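17th November

Reran the grasp confidence test today with the wrist camera feeding the Waltard checkpoint. I'm writing this up before I look at the summary plot, because last time I looked at the plot first and spent a whole afternoon believing it.

The claim, as Rudov put it in the group thread: if the model sees its own fingertips in every image, it learns when a grasp is going to fail and can say so ahead of time. The number it gives is supposed to drop before the fingers close on a bad spot. Fine. I'd like that to be true. What I have so far is a number that drops when the lighting gets hard, and I can't tell those two things apart.

Setup, for whoever picks this up after me. Table-clearing task, the usual dishes and chopsticks. 20 trials. Blinds open for all of them, exposure left on auto, same start pose. Confidence logged at every step, and I marked success or failure by hand without the log on screen. Oei's older script scores a trial as a failure if the wrist goes back to the start pose early, and that isn't the same thing, so I didn't use it.

Results by hand: 18 finished runs, the other two stopped by me when the arm stalled. Of the finished ones, 6 were failures. The confidence value was low ahead of every one of those. Great, except it was also low in plenty of the good runs, and nearly always when the wrist turned toward the window.
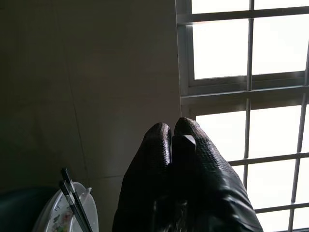
**Marlina Pelupessy**
*Manipulation and test rig*

The fingers come out as a dark shape with a few highlights on the textured covering, and the glass is a flat pale area with the grille across it. The plate and the chopsticks are down in the bottom left corner. If I were asked to give a confidence from that, I'd give a low one too, and it would have nothing to do with the grasp. The model may simply be telling us the picture is bad. That's useful to know, but a brightness check would do it for free.

So I wrote the brightness check. Mean value over the right half of the image, one threshold, no learning at all. Threshold picked on the March logs so I wasn't tuning on today's runs. It flags the same 6 failures. It also flags a pile of good runs, much like the model does. I haven't done a proper comparison yet and the sample is tiny, so I'm not going to say the two are equal. I will say I can't currently show that they're different.

Rudov's answer when I brought this up was that the failures really are caused by the glare, so of course the two go together. Maybe. Then the test has to break that link – bad grasps in good light, good grasps in bad light – and nothing in our current set does that on purpose. The write-up for Gikcombe says "predicts failure from fingertip view." I want that sentence out until we have the split.

Also not happy with the finger covering. It soaks up so much light that the gap between the fingertips goes almost black, and that gap is the part the method is supposed to be reading. I'd try a lighter material before touching the network again.

To do:

- blinds closed, same start pose, same dishes, another full set
- force bad grasps by shifting the target sideways, blinds closed
- lock the exposure and repeat a few of today's runs
- mask out the fingertips completely and see if the confidence curve changes. If it doesn't, we have our answer
- ask Oei whether the March logs were auto exposure, the header doesn't say

Looked at the summary plot now. It's a very nice curve. Still want the masked run before it goes in any slides.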